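Recording good demonstrations for a pick-and-place arm, part two: before you press record

Hello again, and thank you for all the kind messages after part one! By now you should have your arm bolted down and your wrist camera working, so let's talk about the bit most people rush — getting each run off to a decent start.

Set the arm to its home pose and leave it still for a couple of seconds before you move. Look at the live view while you wait. You want both fingertips showing and a clear run of table between them.
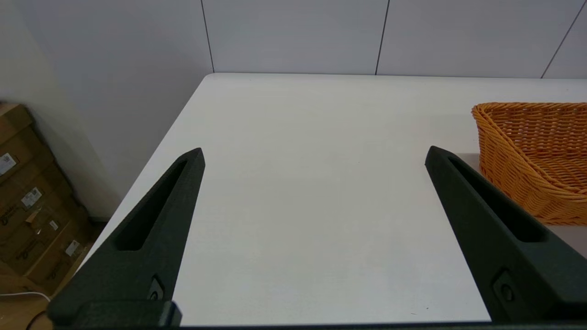
Starting positions are where I went wrong in my first batch. I recorded 60 runs with everything in the same spot, and the poor thing learned that spot beautifully and nothing else. Now I shift the goal a little each time, and I don't mind it being awkward. With the orange woven basket over on the right, partly behind the right finger, the model has to cope with seeing only a bit of it, so keep a good share of starts like that (and do plenty on the left as well).

Then drive slowly, finish the move, open the fingers, and stop recording. If you fumble, carry on and mark the run "recovered" in your notes. My August set came to 481 runs and I kept 476 of them, fumbles and all.

Comments

Freya Blackburn: Do you keep the two still seconds in when you train?

Trevor Bramwell: I trim mine to half a second, Freya, otherwise the arm tends to dawdle!

Bello Eze: Moving the basket about made a huge difference here, thank you.

Get new guides by email. Join 3,759 readers — unsubscribe whenever you like.

Related
Part one: fitting a wrist camera
Naming your runs so you can find them again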